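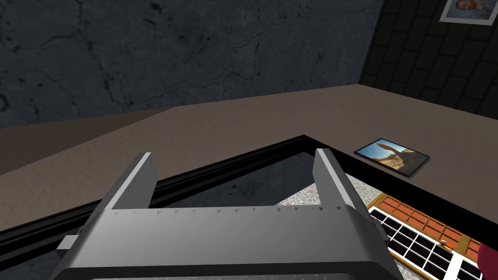 21st December - glitter, again

Well, I gave in and did the glitter. I'd told myself I was having a quiet month with my nails, just a sheer pink and leave them be, but then the Cerkow parcel came and there were two winter shades in it and that was the end of that!

The dark one is called Banine and it's a sort of inky plum. Two coats, lovely to work with, although it did stain my cuticles a bit (should have used the peel-off stuff, didn't, too impatient). The other one, Serra, is the glitter. I wanted it fading up from the tips like frost on a window. First go on my left hand looked more like I'd dipped my fingers in a sugar bowl, so off it came, with an awful lot of scrubbing and some bad language. Second go I dabbed it on with a bit of make-up sponge and it was so much better.

Graziella Pace rang halfway through, of course, and I had to answer with my elbow. She wants hers done for her sister's party and she's after snowflakes. Snowflakes! On ten nails, freehand! I've said yes, so tomorrow I'll be practising on an old plastic lid with the thin brush.

I had a sort through the drawer while the top coat dried, which was silly, because I've now got a dent in my thumb. I own 42 bottles, and that's after giving a bag away in February. Six of them are nearly the same red. I'm keeping all six.

Must find out if Proreck still do the matte top coat in the small bottle. Mine's gone like treacle and I'd love to try it over the plum, perhaps with just one finger left shiny. Anyway, hands off everything till bedtime now, the washing up can wait.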